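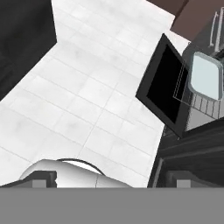

Skukance publica o procedimento de preparação e manutenção da célula Narkbridge

Escobar, fevereiro – A Skukance, empresa dedicada à automação de tarefas domésticas, torna público o procedimento com o qual prepara e mantém a célula Narkbridge, uma cozinha virtual em que um braço robótico treina o trabalho com um forno de encastrar. O documento destina-se às equipas que já utilizam a célula e também às que pretendem instalá-la nos próximos meses.

O procedimento tem 44 páginas e substitui as notas internas que acompanhavam a célula desde a primeira versão. Foi redigido por Yareli Maldonado, responsável de integração, e revisto por Anselmo Bastos, que trata dos modelos de contacto entre a pinça e os objetos.

A preparação começa pela posição da base do braço. Um pequeno erro nesta posição faz com que o cotovelo passe demasiado perto da porta do forno quando esta se encontra aberta, e o simulador regista um contacto que no programa não estava previsto. Por isso, a base é verificada antes de cada série de ensaios, com o braço parado e a porta em três aberturas diferentes.

Em seguida verifica-se a dobradiça da porta. Na versão anterior, o atrito da dobradiça era igual para todos os fornos da biblioteca – uma simplificação que causou 67 paragens durante os ensaios de janeiro. Agora cada forno tem o seu próprio valor, guardado num ficheiro separado, e o técnico deve confirmar que o ficheiro carregado corresponde ao modelo em uso.
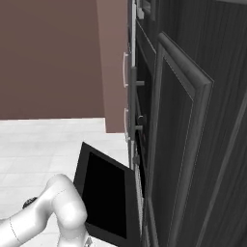 O braço junto à porta aberta, na cozinha simulada da célula Narkbridge.

"A maior parte das avarias que recebemos eram erros de configuração", explica Yareli Maldonado. "A pessoa mudava a altura do forno e esquecia-se de calcular de novo o percurso do pulso. Com a lista de verificação, este passo já não fica ao critério de cada um."

A câmara do pulso merece um capítulo próprio. Depois de qualquer alteração na pinça, a vista desta câmara tem de ser comparada com uma vista de referência, e os dois dedos devem aparecer na mesma altura. Se houver diferença, repete-se a calibração da mão antes de continuar. A operação completa demora 30 minutos e pode ser feita por um só técnico.

O procedimento foi experimentado durante o inverno pela equipa de Standen, sob a direção de Ebenezer Dogbe. A equipa executou 237 ciclos de ensaio e enviou as suas correções, das quais a maioria diz respeito à grelha extensível e à ordem em que se reiniciam as juntas depois de uma paragem. "Pedimos que a reposição do pulso fosse feita antes da do cotovelo, e assim ficou no texto final", refere Dogbe. 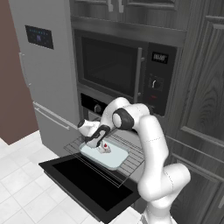

É necessário calibrar de novo a célula quando se troca apenas o recipiente?
Basta carregar o modelo do novo recipiente e verificar a abertura da pinça; a calibração completa só se repete quando muda a pinça, a base do braço ou o forno.

O procedimento está disponível em português e inglês para todos os clientes com contrato de assistência. As células instaladas antes de fevereiro recebem os ficheiros das dobradiças com a próxima atualização, sem custos adicionais. Os pedidos de formação devem ser dirigidos a Nivaldo Lacerda, no serviço de assistência técnica da Skukance em Escobar, entre as 9h00 e as 17h00.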